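Water-based finish on veneer table feels rough after second coat

Posted by Treasa Costello

I am refinishing a veneered tabletop, pale wood with a wavy grain, using a water-based satin polyurethane.

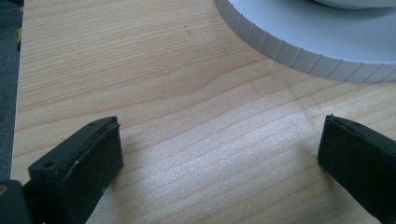

The first coat went on over bare veneer after sanding with 180 grit. I left it overnight and applied the second coat the next morning without sanding. The surface now feels like fine sandpaper when I run a hand across it. Is this dust, or raised grain? And how far can I sand without going through the veneer? I don't know how thick it is. The can says to allow 4 hours between coats.

mcgrath_shop

Mostly raised grain. Water swells the loose fibers left by sanding, and the first coat locks them in place standing up. The second coat copies the texture.

You don't need to go anywhere near the veneer. Let the finish harden for two full days, then sand by hand with 320 grit on a flat cork or felt block, along the grain, with light pressure. Stop as soon as the surface feels smooth. Stay clear of the edges, where it is easy to cut through. Wipe off the white powder with a damp microfiber cloth, let it dry, and apply a third coat.

Do not use steel wool under a water-based finish. Fragments left behind can rust.

For next time: wipe the bare wood with a damp cloth, let it dry, and knock the fibers down with 220 before the first coat. Face veneer on commercial furniture is often well under a millimeter thick, so keep power sanders off it.

Jumon

just use oil based, never had this problem

Brositov

Agree with mcgrath_shop on the 320. I would add that dust is still possible – pour the finish through a paint strainer and turn off any fans in the room. My last top took five coats, mainly through skipping the strainer on the first three.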